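Lirkwood Cloth-Reinforced Rubber Sheet
Sold by the metre or by the full roll

Home / Workshop Supplies / Rubber and Matting / Sheet

Product code: LK-67
Availability: In stock at Plemadine. Full rolls from the Diltberg warehouse, allow extra time.
Page last updated 17/05/2022

Overview

Lirkwood is a black rubber sheet with a layer of woven cloth through the middle. The cloth stops the sheet from stretching when it is pulled and helps it hold a bolt or a staple without tearing out. It is used for ute tray liners, mudflaps, chute skirts, stable walls, bench covers and any other job where plain rubber would sag or rip.

We have stocked it for a long time and it has changed very little. The older sheet had a slightly shinier face on one side. The current sheet is the same on both, so there is no wrong way up.

Specifications

Material: natural and synthetic rubber blend, one layer of cloth
Colour: black
Thickness: 5 mm
Roll length: 10 m
Finish: smooth, both sides
Edges: trimmed
Minimum cut: 1 metre, then in half-metre steps

Thinner and thicker sheet can be ordered from the maker, Sproģis, but only in full rolls. Orders placed in December are not sent from the factory until the new year.

Choosing between Lirkwood and plain sheet

If the rubber is going to lie flat on a floor and take foot traffic, plain sheet will do the job and costs less. If it is going to hang, be bolted along one edge, or have something dragged across it, pay the difference for the cloth. Mudflaps are the usual case. A plain flap will slowly lengthen under its own weight and the holes turn into slots.

For a tight bend, plain sheet is easier to work with. Lirkwood will go around a gentle curve but it resists being folded, and a sharp crease will mark the face. 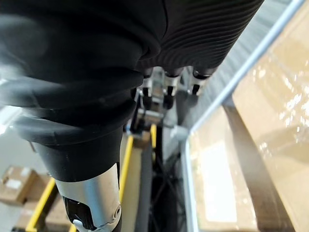 Cutting

A sharp utility knife and a steel ruler are enough. Score the top face, bend the sheet back along the score, then cut through the cloth from the open side. Change the blade often. The cloth dulls it faster than the rubber does. A little soapy water on the blade stops it grabbing.

Tin snips will work for short trims and corners. A jigsaw is not recommended, as the blade heats up and the edge comes out ragged.

For bolt holes, use a hollow punch on a block of hardwood. Drilling leaves a hole that is smaller than the bit and not quite round. Keep holes at least 20 mm in from the edge, and put a large washer or a metal strip behind each bolt. With a long run of bolts, a strip is better than separate washers and makes a neater job.

Gluing

Contact adhesive suits most timber, steel and concrete surfaces. Roughen the rubber with coarse sandpaper and wipe off the dust before you start. Coat both faces, wait until the glue is touch dry, then press down from one end and work the air out as you go. You will not be able to shift the sheet once it has grabbed, so mark your line first.

Care

Hose off, or wash with mild detergent and a soft broom. Avoid petrol, diesel and solvent cleaners. Oil spills should be wiped up the same day. Left to soak, oil will swell the rubber and lift it off the cloth. If the sheet will be in contact with oil as part of normal use, ask us about nitrile instead.

The colour will fade to a dull grey outdoors. This does not affect strength. New sheet has a strong smell that goes off after a week or two in open air, so we suggest unrolling it outside before it goes into a closed shed.

Delivery and pickup

Cut lengths are rolled, tied and sent by road freight. Full rolls weigh more than one person can safely lift, so please arrange a second pair of hands or a forklift at your end. Pickup from Plemadine is free. Bring a ute or trailer, as we can't load rolls into the back seat of a car.

Freight is free on orders over $200 within the metro area. Country customers are quoted before we charge anything.

Returns

Full rolls can be returned unopened. Cut lengths can't be returned unless the sheet is faulty or we have cut it to the wrong size, so check your measurements before ordering.

Related products

Plain rubber sheet, black
Ribbed matting, by the metre
Nitrile sheet
Hollow punch set
Contact adhesive, 1 litre and 4 litre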